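4.3 岗位调整与示教交接

本节适用于已装好Faritz控制柜、准备把部分台面整理工作交给自动工位的班组。开始之前,请班长与当班人员一起读完4.1和4.2。

1. 在Vinico终端上打开“岗位表”,把原来的“台面整理”拆成“示教”和“巡检”两项,分别指定人员。同一人在同一班内不要兼任两项。

2. 示教人员用手持夹爪完成日常动作:拿取、移开、放回。动作按平时的速度做,不必刻意放慢。微波炉、杯子、纸碗、篮子这类常用物品留在桌上,不用为示教专门清台。

3. 每段示教以60秒为限。到时终端会响2声,松开夹爪,等指示灯转绿后再开始下一段。 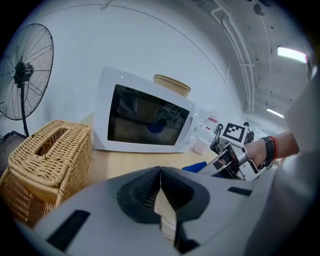
4. 录满138段后,终端自动生成交接单。示教人员核对段数并签名,巡检人员复核后提交。

注意:交接单只记录段数和物品类别,不记录个人快慢,不得用于计件或考核。班组如需另行统计,须先征得当事人同意。

5. 自动工位试运行期间,原岗位人员保留原班次和原工时。巡检人员每班查看两次,发现夹取失败时按“暂停”,用手把物品归位,再按“继续”。

警告:工位运行时不要把手伸到夹爪与物品之间。长发须扎起,宽松袖口须卷到手肘以上。

6. 出现代码353时,表示夹爪开合未校准。停止示教,按附录B重新校准,此前录下的最后一段作废。

说明:Stivska仓库在3月改用本流程,头两周示教人员普遍反映手腕酸。现场主管Florêncio Torres随后把连续示教改为录一段、歇一段,排班表模板已按此更新,可在终端“模板”一栏下载。旧模板仍可打开,但不能再提交。

7. 换班时,把夹爪放回充电座,触点朝下。未提交的段落保存在本机,下一班可以接着录。使用Adeleke充电座的班组,请先确认座上开关已拨到“夹爪”一侧。

岗位调整后的培训记录填写方法见4.4。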